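Stemeleck 纸品厂开放日走访记

2020-06-11

Stemeleck 的厂子在 Patesov 镇北边，从火车站坐 19 路车到终点，再沿河走一段就到。原定 4 月的开放日改了期，这次每批只放 12 个人进去，入口处登记姓名，领一件罩衫。我报的是上午那一批。
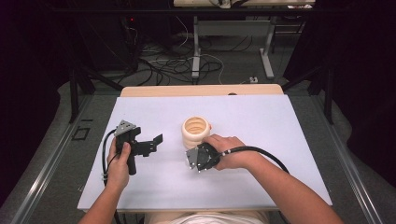
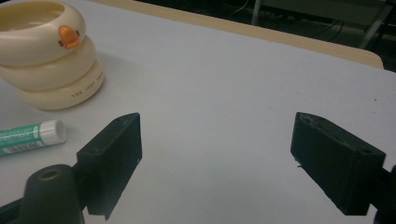 Su-bin Moon 在登记处问，厂里现在还做不做手工抄纸，还是只剩机器那一条线。接待的人答得很干脆：手工抄纸还在做，每周开工两天，主要供给修复古籍的和做版画的，产量很小，价钱也不便宜。

参观从原料库开始。库里堆的是棉短绒和亚麻浆板，木浆只占一个角落。带队的师傅说，水彩纸和证书纸用棉浆，信封和普通信纸才掺木浆。他掰了一块棉浆板让大家传着摸，手感比想象中硬，断面起毛。

打浆间很吵，说话要凑到耳边。两台打浆机是从 Papadopoulos 的老厂拆过来的，铭牌还留着。打浆时间长短决定纸的脆和软，做描图纸的浆要打很久，做吸水纸的浆打一会儿就放。墙上挂着一块记录板，每一缸写着下料时间、浓度和签名，字迹潦草，有几行看不清。

手工抄纸在后院的一排平房里。师傅把帘子斜着插进浆槽，端平，前后左右各晃一下，水漏下去，帘面上留一层浆。他一上午能抄 188 张，湿纸一张隔一张毛毡叠起来，送去压水。参观的人可以试，我试了两张，第一张厚薄不匀，第二张揭帘的时候破了一个角。师傅说破的不要紧，丢回槽里还是浆。

压过水的纸要晾。晾纸房在二楼，木窗可以调开合，天阴的时候只开一条缝。纸搭在绳上，阴干后再过一遍胶。胶用的是明胶，锅里微微有点味道，闻久了就习惯了。过胶之后还要再晾，再压平，前后加起来要 5 天。

机器抄纸线当天只开了一半，烘缸那一段在检修，隔着栏杆看了一会儿就走了。想看整条线运转的，最好事先打电话问清楚。

最后是样品室。抽屉按克重排，水印样张夹在玻璃板里，对着灯能看出图案。我比较喜欢一款叫 Iltine 的信纸，偏黄，表面有细纹，钢笔写上去不洇。小卖部有散张卖，也有裁纸剩下的边角，论袋称，买来做书签或者试墨都合适。边角料卖得快，我下去的时候只剩两袋，拿了一袋。

几点实用的：厂里没有食堂，镇上中午开门的饭馆不多，最好自己带吃的。后院地面有水，别穿布鞋。打浆间和烘缸区不让拍照，其他地方可以。回程的车一小时一班，站牌上的时刻表是旧的，以车站大厅贴的那张为准。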